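Grernell study

The Grernell study was a clinical research project on sleep and the control of blood pressure in adults with chronic kidney disease. It was run from the Otano Institute, with a second recruiting site at the Kanaujia clinic, and its main results were released on Aug 18, 2019.

Background

Blood pressure normally falls during the night, a pattern known as dipping. In many people with kidney disease the fall is small or missing altogether, and this is linked to a higher risk of stroke and heart failure. Several causes had been proposed before the study began, among them salt retention, an overactive sympathetic nervous system and broken sleep. Earlier work had mostly looked at these one at a time, often in small groups and with readings taken only in the clinic.

Design

The study enrolled 2914 adults with moderate kidney disease. People on dialysis were not included, nor were those who worked night shifts. Participants wore an upper-arm cuff that took a reading every 30 minutes over a full day and night, and kept a sleep diary for seven days. Blood and urine samples were taken at the start and again after 12 months.

A smaller group also had their sleep recorded overnight at the Otano Institute. These recordings were used to check the diaries, which tend to overstate the time spent asleep. Cuffs and diaries were sent out and returned by post, and the readings were held in Rulska, a database built for the project and later used for other kidney research at the institute.

Findings

Participants who woke often during the night were less likely to show normal dipping, even after age, weight and medication were taken into account. Total sleep time had a weaker link. Salt intake, estimated from urine sodium, was tied to night-time pressure in nearly all of the subgroups examined – the exception was the youngest.

The study did not show that better sleep lowers blood pressure. It was observational, and the authors noted that poor sleep and raised pressure may share a cause, such as untreated sleep apnoea.

Criticism

Some reviewers pointed out that the cuff itself can wake the wearer, which may have exaggerated the link between waking and pressure. Others questioned the use of spot urine samples, a less reliable guide to salt intake than a full 24-hour collection.

See also

Ambulatory blood pressure monitoring
Chronic kidney disease
Circadian rhythm 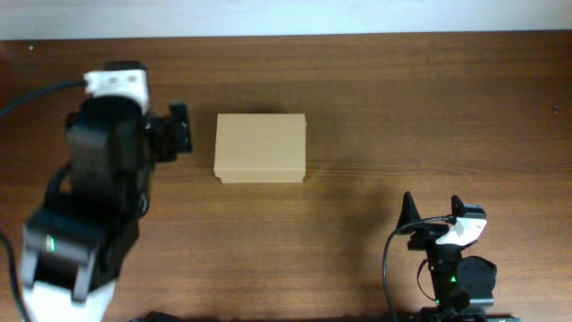 Closed cardboard box on a wooden table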